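Welcome, and thank you for looking in! Tellico is a little collection of pictures of kitchen wall cabinets and the drinks people keep in them, put together by Nkrumah Appiah and Mariama Fiadzo over one long, pleasant May.

## What's inside

- 971 pictures from 33 kitchens
- `shelves.csv`, with one line per shelf
- `notes/`, Mariama's remarks on labels (do read them, they're lovely)

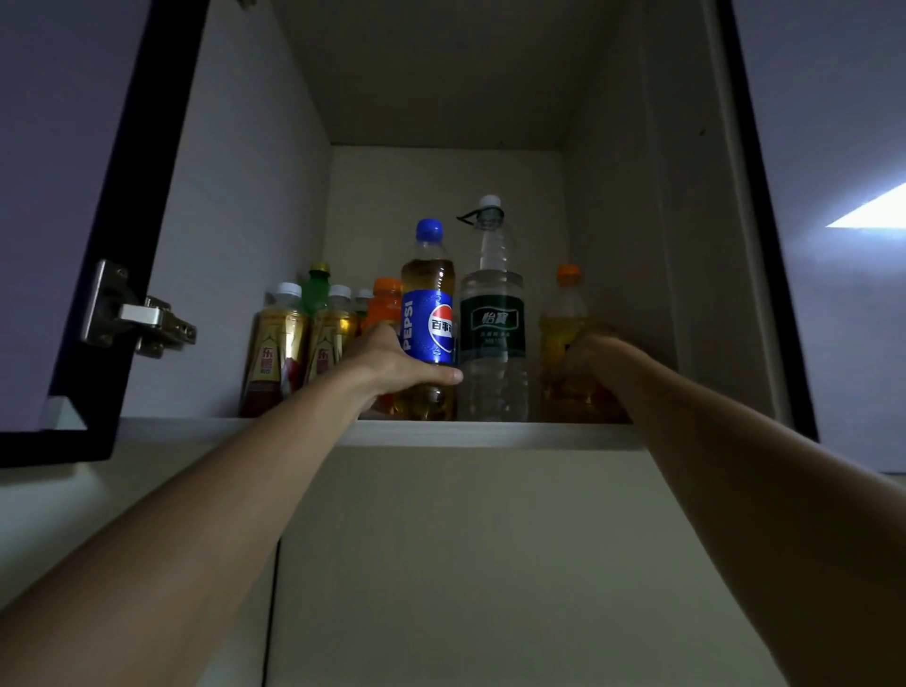
Bottles are listed from left to right, and a label goes in exactly as printed, so 东鹏 stays 东鹏. If only the top of a bottle shows, we put down the cap color and leave the brand blank.

## Still to do

The kitchens in the `quartey` folder need their shelf heights, and 13 rows there have a blank cap color. Corrections are very welcome, however small!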